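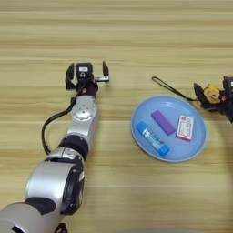

木目の卓上とロボットアーム

身長制限と交代乗車の運用を見直す Seneckの運営計画担当に聞く

2026年3月10日公開

家族連れで遊園地に行くと、身長制限のある遊具の前で必ず発生する作業がある。制限に届かない子どもを大人の一方が見て、もう一方が上の子と乗り、降りてから交代する。列に並び直さずに済ませる仕組みは「交代乗車」「乗り継ぎ利用」などの名で多くの施設に用意されているが、内部の処理は施設ごとに異なり、利用者から見えにくい。

屋外型の家族向けパークSeneckは、この交代乗車の運用を1月に改めた。紙の交代券を廃止し、入園券の二次元コードに権利を紐づける方式に切り替えている。対象は身長制限を設けた17の遊具すべてである。運営計画を担当する社員に、変更の内容と、現場で残っている問題を聞いた。

最初に尋ねたのは、紙の券のどこに不都合があったかである。

「券そのものは単純で、列の入口で係員が時刻を書いて渡し、後から乗る保護者が優先口で出す。それだけです。不都合は、券が列の長さと連動していなかった点にあります。発行した時点で、いつ戻ってくるかを施設側が把握できません。午前中に出した券が夕方に集中して戻る日があり、優先口の処理量が読めませんでした」

紙の券には有効時刻の下限だけが書かれていた。つまり「この時刻以降に来てほしい」という指定で、上限は閉園までとなる。担当者によれば、下限だけの指定は利用者に親切に見える反面、遊具側では座席の割り当てを不安定にする。

「座席の配分は、通常列と優先口で比率を決めて流しています。優先口が空いていれば通常列に回せばよいので、空く分には困りません。困るのは優先口が詰まったときで、通常列の比率を削ることになり、掲示している待ち時間が後から延びます。並んだ後で延びるのが、苦情としては最も重いものです」

新しい方式では、最初の組が列に入る時点で、同じグループ全員の入園券を読み取る。制限に届かない子どもと、付き添って待つ大人の券には「待機」の状態が付き、最初の組が降車口の読取機を通過すると「交代可」に変わる。交代可になった大人は優先口に進める。有効期間には上限を設け、遊具ごとに異なる長さを設定しているという。

長さの決め方について聞くと、通常列の待ち時間は参照していないという答えが返ってきた。

「待ち時間に比例させる案は検討しました。計算は容易ですが、利用者の行動と合いません。降りた後に何をするかというと、おむつ替え、授乳、軽食です。これは列の長さとは無関係に決まります。そこで、降車口から最寄りのベビールームまでの歩行時間と、食事売店までの歩行時間を測り、往復と滞在を足して決めました。近くに設備のない遊具ほど長くなります」

したがって、待ち時間の短い遊具のほうが有効期間が長いという逆転も生じる。案内図には期間の一覧を載せず、交代可になった時点で本人の画面に終了時刻だけを出す。一覧を載せると、期間の長い遊具を先に回って権利をためる使い方が起こりうるためだという。なお、同時に保有できる権利は一組につき一件に限られている。

読み取りと権利の管理には、Nellineという発券管理システムを使っている。もとは飲食の事前注文に導入していたもので、交代乗車の機能は後から追加した。

「Nellineには注文の受け渡し状態を管理する機能がありました。受付、調理中、受け渡し可、完了という並びです。交代乗車の状態遷移はほぼこれと同じ形で表せます。待機が調理中に、交代可が受け渡し可に相当します。新しく作ったのは、状態を進める契機を降車口の読取機から受け取る部分と、期限切れの処理です」

流用したことで生じた制約もある。飲食の注文は一件につき受取人が一人で足りるが、交代乗車では後から乗る側に上の子がもう一度付いてくることがある。親と二回乗る子どもの扱いである。

「旧運用でも、先に乗った子が後から乗る保護者と再度乗ることは認めていました。後の保護者を一人で乗せる運用にすると、二人掛けの座席が片側空きます。輸送効率の面でも再乗車を認めたほうがよい。ただ、Nellineの権利は一人に一つしか付かないので、同行者の情報を持たせる欄がありません。備考欄に同行可という値を入れ、優先口の画面で読み替えています。設計としては美しくありませんが、動作はしています」

再乗車できるのは最初に乗った子どもに限り、別の子どもに入れ替えることはできない。入れ替えを認めると、権利の確認に身長の再測定が必要になり、優先口の処理が止まる。測定は列の入口側でしか行わない設計になっている。

身長の測定は、交代乗車と切り離せない問題である。Seneckで最も利用の多いコースターはLakier社製で、単独利用の下限は1060ミリメートル。この値は製造者が安全バーの形状から定めたもので、園の判断で下げることはできない。

「端数の付いた値なので、なぜ切りのよい数字にしないのかという質問をよく受けます。バーの最も低い位置で腰部が保持される条件から出た値で、上に丸めると乗れるはずの子が乗れなくなります。下に丸めることは認められません。表示は製造者の値をそのまま使っています」

測定器は床に固定した柱と水平の横木からなり、横木の下面が基準値になっている。横木に頭が触れれば可、触れずに通れば不可とする。目盛りを読む方式は係員によって判定が割れるため、採用していない。測定時は靴を履いたまま、帽子は取る。髪を結んでいる場合は、結び目を避けて頭頂で判定する。

靴を履いたまま測ることについては、利用者から厚底靴の扱いを聞かれることがある。

「乗車中に靴を履いている前提の値なので、履いたままで測ります。著しく底の厚いもの、詰め物をしたものは脱いでいただきます。どこからが著しいかは、係員の手元に比較用の板があり、底がその厚みを超えるかどうかで判断します。係員の主観に任せると、同じ子が午前は可、午後は不可ということが起きます」

境界付近の子どもの判定が測るたびに変わるのは、器具の精度だけによるものではない。身長は朝のほうがわずかに高く出る傾向があり、姿勢の影響も受ける。Seneckでは、入園口近くの測定所で一度測り、可となった子どもに色付きのリストバンドを巻く。バンドがあれば各遊具での測定は省略される。不可となった子どもには別の色を巻き、その色で入れる遊具の一覧を渡す。

「バンドの目的は、並んだ後の不可を減らすことです。列の先頭まで来て乗れないと分かるのが、子どもにとっても係員にとっても最も負担が大きい。入園時に分かっていれば、保護者は最初から交代乗車で計画を組めます。バンドの色は当日限りで、日によって配色を変えています」

バンドは濡れると留め具が緩みやすく、水遊び場を利用した後の再発行が多い。再発行の際は測り直す。担当者は、再測定で判定が変わった場合にどちらを採るかという質問に、後の測定を採ると答えた。先の判定を引き継ぐ案もあったが、バンドの受け渡しを防ぐ手段がなく、見送っている。

待機する側の環境についても聞いた。交代乗車では、待つ大人と小さい子どもの居場所が要る。遊具の出口付近に日陰とベンチを置くのが基本だが、出口の位置は導線の都合で決まるため、十分な面積を取れない場所が残る。

この配置の見直しには、導線設計を請け負うAbdel Rahman社の調査が使われた。同社は園内の主要な遊具について、待機中のベビーカーがどこに停まるかを記録し、通路の有効幅がどれだけ減るかを図にした。

「結果は予想と違いました。出口のそばに待機所を設けてあるのに、多くの人が入口側で待っていました。乗る人を見送った場所から動かないということです。荷物とベビーカーがあり、子どもが寝ている場合もあるので、出口まで移動する動機がありません。図を見て、ベンチの一部を入口側に移しました」

移設したのは3か所で、いずれも入口と出口が建物の反対側にある遊具である。出口側のベンチは撤去せず、数を減らして残した。入口側に待機所を置くと、通常列に並ぼうとする人と動線が交わる。そこで列の起点をずらし、待機所の前を横切らずに列に入れるようにした。この変更に伴って日よけの柱を打ち直す必要があり、工事は夜間に行っている。

入口側で待つ場合、降りてきた家族との合流が問題になる。従来は電話で連絡を取り合う利用者が多かったが、状態が交代可に変わると待機側の画面に通知が出るため、降車したことは分かる。

「通知は降車口の読取機を通過した時点で出ます。降車口から入口側の待機所まで歩く時間があるので、通知を見てすぐ立ち上がると少し待つことになります。通知を遅らせる案も出ましたが、出口側で待つ人もいるので、遅延は入れていません」

優先口での実際の処理時間も変わった。紙の券では時刻の照合と回収が必要で、人数の確認は口頭だった。現在は読み取りで人数まで表示される。一方、優先口に来てから乗車するまでの時間は平均で約7分であり、この値は旧運用と大差がないという。

「優先口に入ってからの時間は、座席の配分比率でほぼ決まります。読み取りが速くなっても、次に割り当てられる座席が来るまでは乗れません。券の電子化で短くなるのは、窓口で立ち止まる時間だけです。導入前に、待たずに乗れるようになるのかという質問が社内からも出ましたが、そういう変更にはなりません」

変わったのは時間帯の偏りのほうである。有効期間に上限ができたため、夕方への集中がなくなり、優先口の利用は各時間帯に分かれた。通常列の掲示待ち時間と実測との差も縮んだというが、具体的な数値は公開していない。

電子化に伴う問題として、端末を持たない利用者への対応がある。入園券は紙でも発行しており、二次元コードは紙面に印刷されている。読み取り自体は紙で済むが、通知と終了時刻の表示は受けられない。

「紙の入園券の方には、降車口で終了時刻を印字した控えを出します。紙の交代券を廃止しておきながら紙を出しているわけですが、この控えは権利を持ちません。時刻を知らせるだけのもので、なくしても乗れます。以前の券はなくすと乗れませんでした」

期限を過ぎた権利は自動的に消える。ただし、迷子の対応、体調不良、園内の救護室の利用があった場合は、係員が画面から期限を延ばせる。延長には理由の区分を選ぶ必要があり、区分ごとの件数は月次で集計されている。授乳は区分に含まれていない。有効期間の中に最初から見込んであるためで、それでも足りないという申し出があれば「その他」で処理するという。

遊具が停止した場合の扱いも定められている。待機中に停止すると、期限の計時が止まり、再開とともに残り時間から動き出す。再開しないまま営業を終えた場合、権利は翌日に持ち越されない。交代可になった後に停止した場合は、身長制限の区分が同じ別の遊具で使えるようになる。

「振り替え先は運営側で指定します。自由に選べるようにすると、最も列の長い遊具に集まります。指定する遊具は当日の稼働状況を見て、統括室が画面で切り替えます。切り替えの操作には手順書があり、優先口の担当者が個別に判断することはありません」

大人が一人で、制限に届く子と届かない子を連れている家族は、この仕組みの対象にならない。付き添う大人が必要だからである。届く子が単独で乗れる遊具では、大人が乗降口で下の子と待ち、上の子だけが乗る扱いを認めている。認めているのは乗降口に待機場所を確保できる遊具に限られ、高架の乗り場では行っていない。

「問い合わせの中では、この件が最も多くなっています。子どもを預かってほしいという要望もありますが、列の係員が預かることはできません。配置の基準が別にあり、兼務できない業務です。園内に一時預かりを設ける案は継続して検討していますが、現時点で説明できる計画はありません」

利用にあたっての手順も確認した。交代乗車の申し出は列に入る前に行う。列の途中から申し出た場合、待機の状態を付けるには全員の券を読み取る必要があるため、入口まで戻ることになる。グループの人数に上限はないが、後から乗る側に回れるのは大人だけで、待機する子どもが一人もいない組は利用できない。眠っている子どもがいて、その子が身長の条件を満たしている場合はどうなるか。

「待機として扱います。乗らない子どもがいて、見ている大人がいるという条件を満たしますので。怖がって乗らない場合も同じです。制度の名前に身長は入っていませんし、理由は聞きません。ここは案内の文面が不十分で、身長に届かないお子さまがいる場合に限ると読めてしまう箇所が残っています。次の案内図の改版で直します」

改版の時期は未定で、在庫の案内図を使い切ってからになる。それまでは入園口の掲示に訂正文を貼って対応している。

優先口の読取機は屋外に置かれ、西日の当たる遊具では画面が読みにくいという報告が現場から上がっている。ひさしの追加を手配しており、設置は停止点検の日程に合わせて遊具ごとに進めるとのことである。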